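How Freight Goes Missing: A Talk With a Cargo Theft Investigator

The man across the table spent most of his working life looking for stolen trailers. He started with a county sheriff's office, moved to a regional task force, and finished up doing private work for insurers and carriers. He still takes a case now and then and testifies when asked, so he agreed to talk on the condition that his name stay out of it.

He lives outside Bernine, close enough to the interstate that you can hear it from his driveway. That is where he learned the trade. Bernine has a rail yard, a cluster of warehouses and two truck stops, and for years it was a reliable place to lose a load.

"People picture a hijacking," he says. "Guys with guns pulling a driver out of the cab. I worked maybe a handful of those. Mostly a driver parked, went in to shower, and came out to an empty space."

The crews he followed in the early days were small, usually four or five people. One watched the warehouse gate and one drove a tractor with no trailer on it. The others handled the unloading and the selling. They would follow a truck out of the distribution center and wait for it to stop.

"A driver has to stop sometime," he says. "If he fueled up before the pickup and he's got a full clock, he might go 200 miles. A patient crew will go 200 miles with him."

What they wanted was rarely glamorous. Televisions and phones got attention from the police and often carried trackers. Food, razor blades, energy drinks and baby formula did not. "You can't trace a can of tuna," he says. "By the time we had a report in hand, it was on a shelf at a flea market, or somebody had eaten it."

His longest case involved a regional carrier called Poltano, which lost 35 loads before anyone put the reports together. The thefts had been spread over several counties, and each department had filed its own as a stolen vehicle. The trailers kept turning up empty behind the same kind of place, a closed-down store with a big lot, and that was how he finally connected them.

"Each deputy had a stolen trailer and a recovered trailer, so as far as the paperwork went, that was a solved case," he says. "The freight was a line at the bottom."

The break came from a dispatcher at Poltano who noticed that every stolen load had been posted the afternoon before. Someone in the office had been texting pickup numbers to a cousin. Two people pleaded guilty, and the buyer was never charged.

Asked whether that still bothers him, he takes a while to answer. "The buyer is the business," he says. "You take the thieves off and he finds new ones by September." 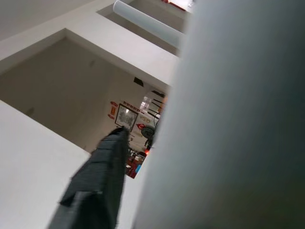
White beam across the ceiling, seen from below.

The work has changed since then. Much of the theft he sees now is done with paperwork. A crew copies the identity of a real trucking company, bids on a load through an online board, and sends a driver who may have no idea he is part of anything. He hauls the load to the address he was given, gets paid, and goes home.

He ran into this while working for Siriwan, a freight broker that had handed over a shipment of copper fittings to what it believed was a carrier it had used before. The email address was off by one letter. The phone number went to a prepaid cell. The broker had booked the job through a load-matching service called Zevaline, and the account looked clean because it had been bought from a real owner who was retiring.

"They bought the man's good name for the price of a used pickup," he says. "He thought he was selling his business, and on paper he was."

He would like to see brokers call carriers back on a number they looked up themselves, and he would like shippers to check the truck at the gate against the booking. He says he has given that advice in plenty of conference rooms, where everyone writes it down.

"Then it's four in the afternoon, the dock is full, and there's a truck there with the right pickup number," he says. "They load it."

He has a hearing coming up on another case, a trailer of frozen shrimp. The trailer was found at a rest area with the refrigeration unit still running. The shrimp has not been found.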